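Growing and Making: Session 4 Handout
Stems, canes and stakes
Tutor: Celina Kubiak, Fustthorpe evening course

Welcome back! Last time we got as far as roots, and tonight we go upwards. I love this part of the course, and I hope you'll be looking at every hedge differently on the way home.

A stem has two jobs. It holds the leaves up to the light, and it moves water and food between the top and the bottom. Look for the places where it thickens or changes colour. On a living stem this may be a node, the point where leaves and side shoots start.
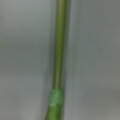
Fig. 1. Slender green rod with a wider, brighter band low down. Node, sheath or wrapping? Decide what you would check first.

Bring your answer to the table and argue for it – the best talks we had in Trudby began with two people who flatly disagreed. Touch tells you a lot. Run a thumb along the length and feel for ridges, joins and changes in width.

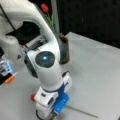 Then try the bending test. Hold a 50 cm cane at one end, hang a small weight from the other and measure how far the tip drops. Repeat with a fresh green stem of the same length. Hollow stems can be surprisingly stiff for their weight, and bamboo is a joy to test!

For next time: read Grabner, chapter 11, and draw one stem from your garden at twice life size. Label any nodes you find. Pencil is fine.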